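Section 4: Cleaning the lint filter and condenser
Planska heat-pump dryers, all stacked models
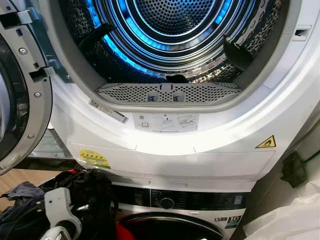
Clean the filter after every load. We know you won't. Clean it after every second load, then, and we will both pretend.

Before you start

Let the dryer finish its cool-down. The last 13 minutes of the program look like the machine doing nothing, and people love to interrupt them.

4.1 Lint filter

1. Turn the program dial to Off and open the door.
2. Pull the filter straight up by its grip. If it resists, wiggle it. Do not use a butter knife. Kulsoom Kakakhel in our repair shop has a drawer of butter knives.
3. Unfold the filter and roll the lint off with your fingers.
4. Once a month, rinse it under warm water and let it dry completely.
5. Push it back in until it clicks.

Note: Dryer sheets leave a waxy film you can't see. If water beads on the mesh instead of running through, wash the filter with dish soap and a soft brush.

CAUTION: Never run the dryer without the filter. The lint goes into the heat exchanger, and getting it out again is a service call.

4.2 Condenser

Do this every 30 loads, or when the CLEAN light comes on, whichever you notice first.

1. Open the lower flap and turn both levers inward.
2. Put an old towel on the floor. There will be water.
3. Vacuum the fins with the brush attachment, top to bottom, lightly. Bent fins stay bent.
4. Wipe the rubber seal, close the levers and shut the flap.

4.3 Resetting the counter

Hold Start and Delay together until you hear two beeps. One beep means you have turned on the child lock. Hold them again and try to look confident.

The counter stops at 3,000 loads. It does not mean the dryer is finished. It will go on drying and simply stop keeping score.

If the CLEAN light stays on after a reset, see Section 7, Error Lights.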